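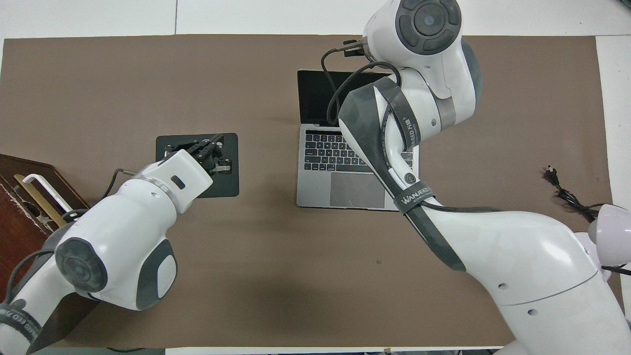
By the editor, Cuesta Home & Desk
April 2024

A laptop left open on a table with its screen off is still using the table. I have come to think it is the worst habit in the modern house, worse than shoes in the hall, and I would like to make the case for closing the lid.

I work from a large brown table. It was bought for eating at, and for the first two years we did eat at it. Then the laptop came home from the office one August and stayed. It takes up very little room when you measure it. Open, though, it claims everything near it. You don't put a plate beside an open keyboard. You don't spread out a newspaper or roll dough there. The rest of the table may be clear, but people walk past it as if it were booked.

The usual advice is to buy something. Barkau sells a stand, Virkia sells a desk that folds into the wall, and readers write in to praise both. I have tried the stand. It lifted the screen and made the whole arrangement more permanent, and I gave it away. A folding desk is a fair answer if you have a wall for it. Most of the people I hear from have one table and no spare wall.

My objection to leaving the thing open is partly about dirt. Crumbs go between the keys and stay there. The trackpad picks up whatever was on your fingers at lunch, and a dark screen shows dust better than any shelf in the house. A closed laptop can be wiped with one cloth in one go. An open one has to be cleaned in pieces, so it waits.

The larger part is about when work stops. With the lid up, I sit down at nine in the evening to look at the weather and find I have answered a letter from the Prilska office that could have waited until morning. With the lid down I have to decide to open it. That is a small decision, but I make it far less often than I expected.

There is an argument on the other side and I take it seriously. People who stop and start all day say that closing and reopening breaks their thread. Some have things plugged in that they would rather leave alone. Fine. Leave it open through the working day. I am talking about the end of it.

So my rule is plain. When the last job is done, the lid goes down and the laptop goes on the shelf. The cable goes with it, wound up, and the table gets wiped. Supper can then be eaten in the middle of the table, where it used to be.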